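Floral wallpaper with diagonal ribbons, how to match it in a corner?
Posted in Walls and Floors, Apr 19, 2022

Aaliyah Friesen
Hello everyone. I want to paper three sides of a small alcove in my hallway, where I keep my clocks and my bags. The alcove is 68 cm deep and 182 cm high. The paper has a pale ground with blue bows, pink roses and small blue flowers like pansies, and between them go pink ribbon lines which cross each other and make a lattice.
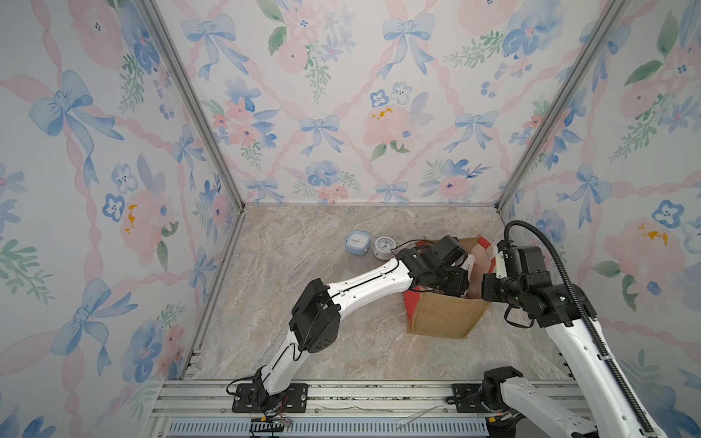 My difficulty is the two inside corners. On the back wall I can keep the lattice straight, but I am afraid that on the side walls the ribbons will meet at a wrong height. Must I begin from the middle of the back wall or from one corner? I have also a marble-look panel for the bottom, and I do not know if it goes in before the paper or after. My walls are smooth and already primed. Thank you in advance for your patience with my English.

Murray Bouchard
Begin from the middle of the back wall. Draw a vertical line with a level and hang the first strip on it, then work to both sides. In the corner do not fold a full strip around. Cut it so that only 2 cm goes onto the side wall, and hang the rest of the strip over this small edge, with a new vertical line. You will lose a little of the pattern — the eye forgives this in a corner, but it does not forgive a ribbon that is leaning. Buy one roll more than you calculated, a diagonal pattern eats paper.

tran_plundormont
floor panel last. i did it first and got paste all over it

Aaliyah Friesen
Thank you both! I will buy the extra roll and leave the panel for the end. Murray, do you cut the corner strip before you put the paste, or when it is already on the wall?

Murray Bouchard
Before the paste. Measure at the top, the middle and the bottom, and use the biggest number.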